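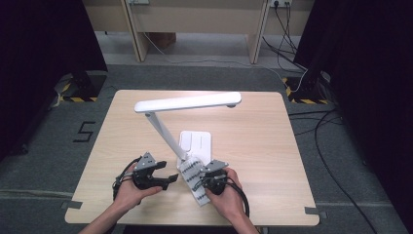 Station 5, both hand units held over the table, lamp and comb strip out. Left jaws open.

March 1, 2018 — station 5, hand grippers

Left unit was slow to open again this morning. Same complaint as August, other unit that time. Pulled it off the station and took it to the bench before anybody could start a run on it.

Jaw slide full of gray fluff. Carpet, I think. Blew it out, wiped both rails with a dry cloth, one small dab of the Perrin grease on each. NOT the spray. The spray is what gummed up the Bekus cell and we had to strip the whole slide there. Cycled by hand until it stopped dragging. Opens all the way now, closes even on both sides.

Zero was off too. Read 14 counts with the jaws fully shut, should be under five. Re-zeroed twice, second time it held. Right unit read two, left it alone.

Bracket screws — one of the two on the left bracket turned a good quarter turn before it bit. Put threadlocker on both, the blue. Checked the right one while I was there, tight. If a bracket shifts even a little the hand pose comes out tilted and you don't notice until someone replays it on the arm and it closes on air. That was most of Tuesday for Iltville.

Cables. Left one has a stiff spot near where it goes into the handle. Flexed it with the log open, no dropouts in 400 wiggles' worth of samples, so it stays in service. Would rather swap it before it quits. One spare in the drawer, labelled Goltov, wrong length but the conector is the same. Ordered two more. Leave slack at the wrist when you pick these up, don't wrap it round the hand tight.

Table position. Gray tape at the front edge, left and right, still stuck down, didn't touch it. Anyone who bumps the table please put it back on the marks and redo the short calibration. Short one is fine. The long one only if the stands got moved.

Trial runs after lunch with the lamp and the comb strip. First few bad, my fault, old zero file still loaded. Restarted the logger, picked up the new file, fine from then on. Grip on the strip feels better with the jaws square to it, coming in at a slant they ride up on the teeth. Pads on the right unit are getting shiny. Cycle counter says 859 since they went on, we said change at 1,000, so sometime next week at this rate. I'd do both units together.

To do
— new pads, both units, write the date on the handle
— swap left cable when the order comes
— vacuum the carpet inside the curtains, teh fluff comes from somewhere
— delete the old zero file off the station 5 machine so it can't load by itself
— ask Goltov if they have a dust boot for the slide

Left unit back on station 5 at four. Log is in the usual folder, the bad runs are marked bad, don't use them.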